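Landing Desk, October

Our upstairs landing was going to be a reading nook. Dagný Briem had drawn it up on graph paper, with cushions. Then the rest of us discovered you could put a laptop down there, and the cushions never had a chance.

The rule is that you clear your own things by 6 p.m. The rule is much admired. 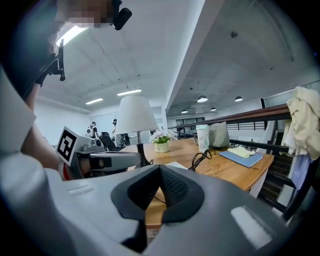
Nhung Khổng has lobbied for a second lamp for months. I priced one at Grusterell, came home with a 30-dollar packet of cable ties, and have yet to open it. The budget for the whole landing was 325 dollars, most of which went on a rug that now lives downstairs – it shed.

The flowers stay. They've moved house twice and have outlasted every real plant I ever paid for. A gray bag tends to stay as well, along with a blue notebook that I'm told is full of important things and must not be tidied.

Cords are another matter. I have a drawer of 50 at home, and I could name what three of them are for.

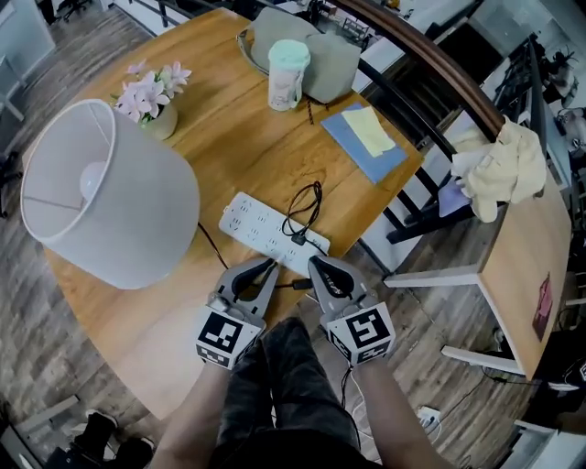

Round table, lamp lying down, power strip with its tangle of black cable. Paper cup with the mint-green lid, toward the back.

More from the landing in spring, if the rug comes back.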